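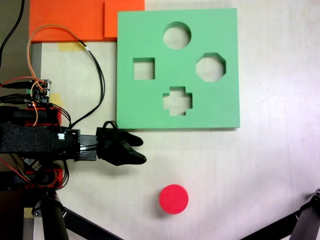
Shape board and the round red piece, on the table.

How to Clear Out a Toy Closet Without Losing the Pieces

By Svitlana Chornovol

There are people who can sort a toy closet on a rainy afternoon and be finished by supper. I have read their blogs. It took me most of July, and I'm writing down the order I'd do it in next time, which isn't the order I did it in.

The closet in question is under our stairs. It has a sloped ceiling, a light that works when it feels like it, and a depth that I'd put at normal until you try to get something from the back. We moved in with two kids and the boxes marked TOYS went in first. Everything since has gone in on top.

What you'll need

Old bedsheets, 2 at least. Flat ones. Fitted sheets curl up and swallow things.
Zip bags in a few sizes
Masking tape and a marker you've tested
A shallow tray or a baking sheet with a rim
Dish soap, a soft cloth, an old toothbrush
Three boxes that you don't mind giving away
A flashlight

Don't buy storage bins yet. I know. I bought bins. I bought the Dondlow stacking kind with the snap lids, before I had taken out a single toy, and they turned out to be a finger's width too tall for the shelf. They now hold Christmas lights in the garage, very neatly.

Step 1. Empty one shelf

Spread a sheet on the floor and move everything from a single shelf onto it. The advice to pull the whole closet out at once comes from people with another room to sleep in. A shelf gives you a pile you can finish, and if somebody calls from school you can gather up the corners of the sheet and shove the lot back in.

Start at the top if the top is light things. Start at the bottom if you can't open the door all the way, as we couldn't.

Step 2. Reunite before you judge

This is the step I skipped, and it cost me a week.

My plan was to go through the pile and decide keep, give or toss as each thing came to hand. The trouble is that a toy closet is mostly parts. A wooden track bridge looks like trash until you find the track. A bag of tiny plates looks like a choking hazard with no purpose until the dollhouse kitchen surfaces two shelves down. I threw out a perfectly good set of game pawns and found the game the next morning, looking at me.

So for the first pass, don't decide anything. Just put like with like. Every board, box, base, frame or case goes along the top of the sheet. Every loose bit goes on the tray. When a bit belongs to something, put it with its something. When you can't tell, it stays on the tray, and the tray moves with you from shelf to shelf.

By the end of the last shelf my tray had four puzzle pieces, a doll's boot, a great many beads and a small plastic trumpet. I still don't know about the trumpet.

Step 3. Count the pieces in anything that has a right number

Puzzles, card games, shape sorters, chess. If the box tells you how many, great. If it doesn't, just put the thing together. A puzzle for small kids takes a minute. A 200-piece one takes an evening, and you may enjoy it, though you'll pretend you're working.

For the big ones you have choices. We own a 3,000-piece harbor view that was a wedding gift from someone who must have had doubts about us. I wasn't going to build it to check. You can weigh the bag if you know what it should weigh, which you don't. You can also write "not checked" on the lid and let the next person live dangerously. I did that.

Mark what you find on masking tape, on the outside: "all here," or "missing 1 corner." Put the tape on the bottom of the box so it doesn't spoil the picture.

Step 4. Clean while it's still on the sheet

Most plastic toys want warm water, a drop of dish soap and a wipe. Use the toothbrush for corners and wheels. Set them on a towel overnight. Anything with a battery gets a barely damp cloth and no dunking, and please take the batteries out now. I opened the back of a toy cash register and found something that looked like a cave floor.

Bare wood shouldn't soak. Wipe it, dry it right away, and stand it on edge so air gets to both sides.

Stuffed animals go in a pillowcase, knotted, on the gentle cycle. Ours came out fine except for a Foller bear whose insides moved to his feet. He's been kept on the grounds that he now stands up by himself.

Step 5. Now decide

Three boxes. Write on them.

Keep. Someone in the house plays with it, or will within a year, or you'd be truly sad. You get a small number of the last kind. Small is up to you, but it has to fit in something.

Give. Complete, clean, working. If you wouldn't hand it to a friend's child while looking the friend in the eye, it isn't a gift.

Broken. Cracked plastic, lost parts with no hope, anything sticky after two washings.

Have the kids in the room for Keep and out of the room for Broken. My son hadn't touched the Rønning marble run since he could talk in sentences, and he defended it like a lawyer. We settled on a waiting box. Things in the waiting box go on top of the wardrobe, and if no one asks for them by the time school starts, they move on. He asked for one thing. It was the waiting box, because he wanted to sit in it.

Step 6. Bag the loose parts and keep them with their owner

A zip bag inside the box beats a box of zip bags. My neighbor Soledad Brannigan runs a Saturday-morning sort of household every day of the week, and her rule is that no small part gets its own home. It lives with the thing it goes to. I had been running what amounted to an orphanage for dice, and I've come around to her view.

If the box has died, use a bigger bag for the whole toy and cut the picture off the box to slide in the front. Flat boards and trays can stand upright like books. A magazine holder from the office aisle fits most of them.

Press the air out before you close the bag or it will take up as much room as a cat.

Step 7. Put it back by who can reach it

Low shelf: things the kids may take out without asking and can put away without help. Middle: things with many pieces, one at a time, ask first. High: paint, glitter, and the toy drum from their uncle.

Leave some empty space on each shelf. It will fill by itself.

This is when you measure for bins. Measure the shelf's height, depth and width, then measure the door opening too, which is narrower. I ended up with open Dreltason baskets for the low shelf and nothing else. Lids, in our house, are where tidying stops. A child will drop a truck into an open basket. The same child, faced with a lid, will set the truck on the lid.

Keeping it that way

I can only report so far. We've had one rule since the summer, that a thing with pieces goes back before the next thing with pieces comes out, and it holds over half the time. The tray has a permanent spot on the hall table. Whatever turns up in the couch or the vacuum goes there, and when the tray gets full I walk it to the closet and see what matches.

A few questions I've been asked

How long should this take? One shelf, one evening, if you're steady. We have more shelves than I had evenings.

What about missing pieces - can you get new ones? Sometimes. Write to the maker with the name off the box and say which piece. Some will send one. For a plain game, a button or a coin does fine, and the kids will fight over who gets to be the button.

Should I save everything for grandchildren? My mother did. It's how I came to have most of the closet.

What do you do with puzzles missing one piece? Label them and give them to someone who won't mind. Our dentist took two for the waiting room, where no one has ever finished a puzzle anyway.

Next up is the linen closet, once I get the sheets back out of the toy room.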